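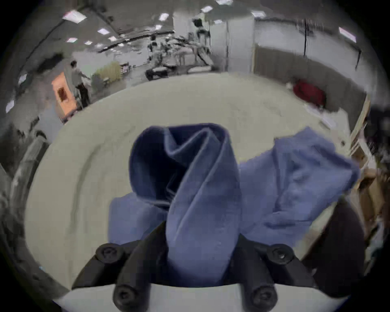 Hand gripper, jaw screw fault: notebook entry, 8 Jul 2023

Home | Notebook | Parts | Safety | Contact

Writing this one up while my coffee is still hot and I still remember which screw was which. Short version for anyone skimming: the right finger on hand gripper 2 was backing off its mount, bit by bit, and we logged a lot of cloth work before I noticed. Gripper is tagged out as of this morning. Don't take it off the hook until you've read the bit on re-torquing below!

So. I was on the round white table with the blue towel, doing pinch and lift. You grab somewhere in the middle, bring it up, let it twist into a column, hold, put it down, mess it up, go again. It's the dullest job in the building and I kind of like it (radio on, brain off). The towel is the old fuzzy one, pilled all over, and it's a good test piece for that reason, it grabs onto everything including itself.

Somewhere past the halfway mark of the batch I felt a click in the handle. Not a loud one. More like when you close a cheap pen. I figured it was the trigger spring, which has clicked before, and I kept going, and that's mistake number one and it's mine. The click came back on the next few grabs, always on closing, and then on one lift the twist just let go on the right side and the whole column slumped down onto the table. I had the trigger all the way in. Full squeeze, and the cloth walked out of the jaws anyway.

Stopped there. Trigger released, battery out, gripper down on the table, in that order. I want that written down because last month's drop got us into the habit of fiddling with the thing while it was still powered, and these fingers will close on a thumb if the trigger line glitches. Mine have a small blood blister to show for the previous time.

What I found

With the battery out I wiggled each finger by hand. Left one solid, like it's part of the plate. Right one rocked. You could see the tip move away from the left finger when I pushed on it, and it came back when I let go, so under no load everything looks perfectly lined up. That's the sneaky part. You look down at it between grabs and it's fine. You load it up with a thick wad of towel and it opens at the tip and pinches at the root.

Put the hex key on the upper screw at the right finger's base and it turned with hardly any push at all. Way under what the card says. The lower one on the same side was better but still not right. Both left side screws were where they should be. I marked all of them with the paint pen after (yellow, because the white one has dried out AGAIN, whoever is leaving the cap off, I will find you).

Pulled the upper right screw out completely. No threadlocker on it. None, clean threads, shiny. The left ones have the usual crusty blue ring. I went back through the parts log and the right finger was swapped in June after the tip pad tore, new finger from the Hofstetter box, and the line in the log says "fitted, checked." It doesn't say what was checked or what went on the threads. I fitted it. So that's mistake number two and, yeah, also mine.

How bad is it for the data

This is what I've been chewing on all morning. Since the finger swap, hand gripper 2 has done 2,225 grabs according to the counter. The counter only knows trigger pulls, so it includes me clacking the jaws at people, but still. The screw didn't go loose on day one. I think it went slowly and then got worse over the last few sessions, going by the opening width trace.

I pulled the width logs and looked at the closed position under load for the towel runs. Early ones sit flat. Then there's a drift, small, and it jumps about more from grab to grab. The Skumar tracker doesn't care about any of this because it's looking at the body of the tool and assumes both fingers are rigid to it. So wherever the finger rocked, the log says the jaws are one width and the real tips were at another. For a cup or a box you'd probably get away with it. For cloth, where the whole point is how much fabric is in the pinch, I don't trust it.

What I've done for now: flagged the last 11 sessions as suspect in the sheet. Haven't deleted anything. Somebody who is better at this than me should look at the traces and decide where the line goes, my line is drawn by eye and I was annoyed when I drew it.

I also went through the failure notes for those sessions. We had 19 grabs marked as "slip, operator" where the cloth came out on the lift. A good chunk of those are me, and I remember thinking I was getting sloppy or the towel was too worn. I'd like to change the label to "slip, cause unknown" on the whole lot. I don't want to call them all hardware faults either, I really am sloppy sometimes, and I have no way to tell which ones were which from the log.

Why the click

My guess, and it's a guess: the finger base was shifting against the plate each time the jaws loaded up, and the click was the edge of the base dropping back into its step. Once I'd taken the finger off there was a bright worn line along the step on that side where the black finish had rubbed through. Nothing on the left. I rubbed it with a thumbnail and can't feel a ridge, so I think the finger is still usable, but I've put it in the tray with a note and fitted the last spare.

We are now out of spares. Wokgate order needs to go in, and can we please get the screws in a bag this time and not loose in the box.

The fix, as done today

Battery out, and put it on the shelf across the room so you can't be tempted.
All four finger screws out, one side at a time. Wipe threads. Wipe holes too, there was towel fluff in two of them (gross, and I suspect it doesn't help).
One drop of the medium blue on each. One drop! The bottle says so and so does the mess on my sleeve.
Snug by hand, alternate upper and lower, then the torque driver to the number on the card. The card is taped inside the lid of the gripper case. If it's gone, ask before guessing.
Paint mark across head and base.
Leave overnight before loading. I know. I know.

Once that was on I did a dry wiggle on both fingers and got nothing. I haven't lifted anything with it. That's tomorrow's job, towel first, same table, and I'll pull the width trace right after a handful of grabs and lay it over one of the early ones.

New rule, starting with me

Check the paint marks at the start of every session. It takes as long as finding the hex key. If a mark is broken, tag it and go get gripper 1.

If you hear or feel anything new in the handle, stop at that grab. I went on for a good while after the first click because I wanted to finish the batch, and all I got was more batch to throw in the suspect pile. There's a line for this in the Hodholm safety sheet already ("unexpected noise or movement: release, power off, report") and I had read it as being for the big arms. It's for the hand tools too. I've added the words "hand grippers included" in pen and will fix the printed copy when the printer is talking to me.

Also I'd like a re-torque interval. The old rule was every 4,000 pulls and that clearly assumes the threadlocker is there in the first place. Proposal: once after the first day following any finger swap, then back to the old interval. Write in the log what went on the threads and what the driver was set to. "Fitted, checked" is banned, and I'm the main offender so I'm allowed to ban it.

Loose ends

Gripper 1 had its right finger done in the same week, by me, from the same box. Haven't opened it yet. Wiggle test is fine but so was this one at some point. Doing it before anybody uses it for anything heavy.

The counter should get reset or at least noted at each finger swap. I had to work out the pulls from the session sheet and it took ages.

Need a white paint pen.

38 views | 6 comments | 2 shares

Recent entries
Tip pad tore on gripper 2, swapped finger
Trigger line glitch, part two
Which towels are still worth keeping
Skumar tracker: lost lock near the ceiling lights
Battery latch, again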